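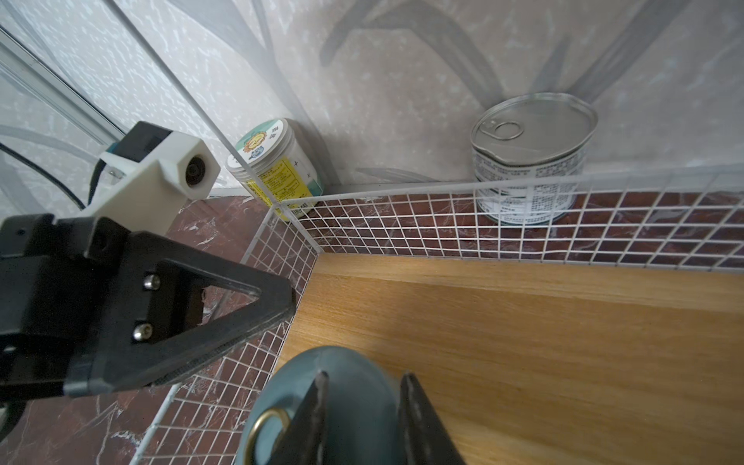

A gripper at the wooden board, with the white mesh panels set up behind it.

New bench rules for the arms, from January

We have a proper set of house rules for the robot benches at last, and I am delighted with them! Feven Assefa and Benito Cabello spent most of the autumn pulling them together, borrowing the best habits from each of our teams, and the whole thing fits on two sides of paper.

The part I like best is the section on boundaries. Every work area gets a physical edge on the sides where things could roll or be pushed away, and wire grid panels are fine for this (the Clendesstead benches have used them all year and people there swear by them). Anything not needed for the task goes on the far side of the panels before the arm is powered. Jars and tins may stay on the worktop if they are behind the mesh, but not within the arm's reach.

Then there is the morning check, which takes around 20 minutes the first time and gets much quicker. Look at the finger tips for wear and write down what you find, even when it is only a scuff. Try the screws on the gripper plate with a hex key. Follow the camera cable by eye from the bracket back to the arm and move the joints slowly through their range, watching that the loop never pulls tight or snags on a panel. Printed brackets get a look for cracks as well, especially near the fixings.

Speed was the one point that caused real debate. Rima Bitar wanted a single limit for everyone, Garrido's people wanted none at all for light objects, and we have settled on 60 per cent of full speed for any new task, until two people have signed the sheet. I think that is a very fair place to land.

Please keep filling in the log, too. Yara Sleiman has been through all 1331 entries from this year, and the useful ones nearly always say what object was on the board and which fingers were fitted. "Stopped, fine now" helps no one find a fault!

Printed copies will be at each bench when we reopen in January. Comments on the draft are very welcome before then, to Feven or Benito, and if your bench has a trick that ought to be in there, do send it.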